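Vollow Brings Taped Sorting Tables to Pennington Households Ahead of Moving Season

PENNINGTON - Vollow, a home organizing company based in Pennington, will begin offering its four-field sorting method as a stand-alone service in February. The service is meant for people who are packing up a home, merging two homes, or clearing out a room that has been put off for years. It will be available first in Pennington and the nearby town of Wekulitz.

The method uses one table and one roll of painter's tape. Two lines of tape cross on the tabletop and divide it into four fields. Each field stands for a decision: keep, give away, repair, or throw out. Every item from a drawer, shelf or box goes into one of the four fields before anything is packed. When a field fills up, it is emptied into the matching box and sorting continues.

Vollow has used the taped table as part of its full packing service for two years. In that time it has been set up in 400 homes, most often in kitchens and spare bedrooms. Customers who had already hired movers kept asking whether they could book the sorting part alone. Until now the answer was that the company did not have a price for it.

"Most of our customers can pack a box perfectly well without us," the company said in a statement. "Where they get stuck is the drawer with the batteries, the spare keys and the takeout menus in it. The table gives those things somewhere to go while the decision is being made."

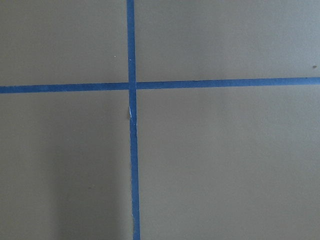
Do customers need to own a special table?
Any flat table that can be wiped clean will do, including a folding table or a kitchen table. Vollow can bring a folding table at no extra charge if it is requested when the visit is booked.

A standard visit lasts 2 hours and covers one room or up to six packed boxes. An organizer arrives with tape, boxes, bags and labels, sets up the table with the customer, and works alongside them for the whole visit. The tape is left in place at the end so the household can carry on with other rooms. The price is $54 per visit during February and March, with boxes included. Regular pricing will be announced in the spring.

Customers who book the full packing service later in the year may apply the cost of one sorting visit to that bill.

Choosing the fields

The four fields are a starting point, and households are free to rename them. Families moving in together have used one field per person. People clearing a parent's home have often replaced "repair" with "ask the family," and that field tends to be emptied last. In kitchens, where very little gets repaired, the company suggests using the spare field for duplicates: second can openers, extra measuring cups, lids that may or may not have a container somewhere.

Vollow asks customers not to add a fifth field. Earlier trials with six and eight fields took longer, and items were more likely to be moved from one place to another several times. The company also asks that the table be used only for things that can be lifted with one hand. Larger pieces are marked where they stand with a strip of the same tape.

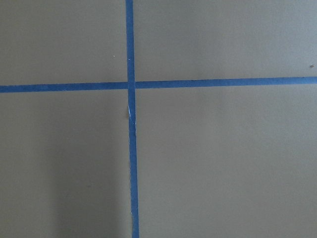

Painter's tape was chosen over printed mats after a trial in the company's workroom in Pennington. The mats looked neat but did not fit every table, and they had to be carried from house to house. Tape can be laid in a couple of minutes, and the fields can be made larger or smaller to suit the room. Organizers are told not to spend time measuring. A blue line that leans a little to the right, or a crosspiece made from two segments that do not quite line up, still marks out four fields well enough to sort into. Unequal fields can be useful too, with the biggest one going to whatever the household expects to have the most of.

The company advises testing a short piece of tape on an out-of-the-way part of any waxed, antique or freshly painted table before laying full strips. Tape should be pulled up slowly and at a low angle when the sorting is finished. Customers who plan to keep the table set up for more than a week are asked to mention it during the visit, so the organizer can suggest a better surface for the purpose.

What happens to the boxes

Items in the keep field are packed and labeled by room. Items to give away can be taken by the organizer at the end of the visit and delivered to Surkeo, a secondhand store in Wekulitz that accepts housewares, linens, books and small furniture. Surkeo has agreed to set aside space for 600 boxes from Vollow customers through the end of March. Anything the store cannot sell is returned to Vollow for recycling where possible.

Repair items stay with the household. The organizer leaves a written list of what is in the box and what each item appears to need, such as a new cord, a missing screw or a dab of glue. Customers who still have a full repair box after a few months may have it collected for Surkeo along with their other donations.

Throwaway items are bagged and left for the household's regular trash pickup. Vollow does not remove paint, chemicals, medicine or large appliances, and organizers will not open sealed personal papers unless asked to.

Booking

Visits can be booked by phone or through the Vollow website beginning in February. Morning visits start at 9 a.m. and afternoon visits start at 1 p.m. Customers should clear enough floor space for a table and four open boxes before the organizer arrives, and should choose the drawer or shelf they would like to start with. Visits may be rescheduled without charge up to the evening before.

A printed sheet explaining how to lay out a sorting table without a visit will be available free at the Vollow office and at the Surkeo counter while supplies last. The sheet covers taping, naming the fields, and labeling boxes.

About Vollow

Vollow provides packing, unpacking and home organizing services to households in Pennington and Wekulitz. Its services include full and partial packing, kitchen setup after a move, closet and pantry organizing, and sorting visits. The office in Pennington is open to the public on weekday mornings.

Media inquiries may be sent to the Vollow office in Pennington. Interview requests and requests to attend a sorting visit should include the preferred time of day.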